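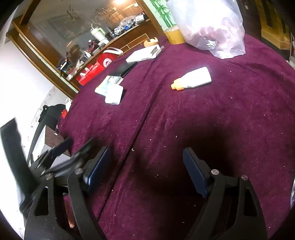
Table 3, purple cloth, before clearing.

# Room check: back room, Guillot building

Done on a Wednesday, before the evening booking. Marks are OK, FIX or SEE NOTE. Anything marked FIX stays on the list until it is fixed, a policy that has given us a very long list.

## Tables and coverings

- [x] Tables stand level, no rocking - OK. Table 2 has a folded beer mat under one leg. I am counting the mat as furniture.
- [ ] Cloths flat, no folds or ridges - **FIX**, table 3. The purple one is rumpled, with one long fold running diagonally across it. Anything tall set down on that fold is going to lean. Pull it straight or take it off.
- [ ] Cloths clean - **FIX**, table 3. White crumbs and lint all over. Purple velvety cloth was chosen at the May meeting on the grounds that it "doesn't show things." It shows everything. Lint roller is in the Musov cupboard, second shelf, or was.
- [x] Cloth clear of the floor on the walkway side - OK on all tables. Table 1 used to trail and has been pinned.
- [x] Table edges free of splinters and staples - OK.

## Items left on tables

- [ ] Bottles upright, capped and labeled - **SEE NOTE**, table 3. White plastic bottle, orange cap, lying on its side. The cap is on, so half a point. There is a small black printed mark near the neck that I could not make sense of. House rule is that a bottle you can't identify goes in the gray tub by the door and does not get sniffed.
- [ ] Bags and wrappers cleared - **FIX**, table 3. Crumpled white plastic bag tucked at the rim of the cloth. Tucking is a form of tidying I have seen before and do not accept.
- [ ] Small items boxed - **FIX**, table 3. At the far side: a small white rounded box (earbuds, possibly, or some other accessory), a flat card-like package with a pale blue and white print, and a small red object over by the bag. All to lost property. The last set of earbuds stayed there so long it got its own line on the inventory.
- [x] No food left out - OK if crumbs don't count. See above if they do.
- [x] No liquids next to sockets - OK.

## Floor and walkways

- [x] Main aisle clear, door to sink - OK.
- [ ] Chairs pushed in - **FIX**, table 1. Two out, at an angle that finds the shin.
- [x] Mats flat - OK. The corner by the heater has been taped again. It is now more tape than mat.
- [ ] Cables covered - **FIX**. Extension lead to the projector crosses the aisle with no cover. The cover is leaning on the wall beside it.

## Electrical

- [x] Test stickers in date - OK on the kettle, projector and both lamps.
- [ ] One plug per socket, no stacked adapters - **FIX**. Adapter in an adapter behind the Pliravex cabinet. I took the second one away. It will be back.
- [x] Breaker panel reachable - OK.

## Fire and first aid

- [x] Exit sign lit - OK.
- [x] Extinguisher in place, pin in, gauge in the green - OK, tag 248.
- [ ] First aid kit complete - **FIX**. Out of small adhesive bandages, well supplied with triangular slings. Somebody here cuts a finger every month and I have yet to meet the dislocated shoulder we are saving these for. Order a box of 100, not the box of 1000 like last time.
- [x] Fire door closes by itself - OK, with a noise.

## Storage

- [x] Heavy items on low shelves - OK.
- [ ] Plultasent trays stacked no higher than the line - **FIX**. The line is there. It is painted yellow. The stack is taller.

## Carried over

1. Table 3: strip it, shake the cloth *outside*, lay it flat again. Needs doing before the booking.
2. Table 3: bottle to gray tub, bag to trash, small things to lost property.
3. Cable cover onto the cable.
4. Trays down to the line.
5. Bandages.
6. Blind in the far window sticks halfway. Fourth check running - no change, still halfway.

Items 1 to 3 are for whoever opens up tonight. The rest can go on the next sheet. If you fix something, initial it on the paper copy by the light switch, and please use the pen that is tied there without taking it off the string.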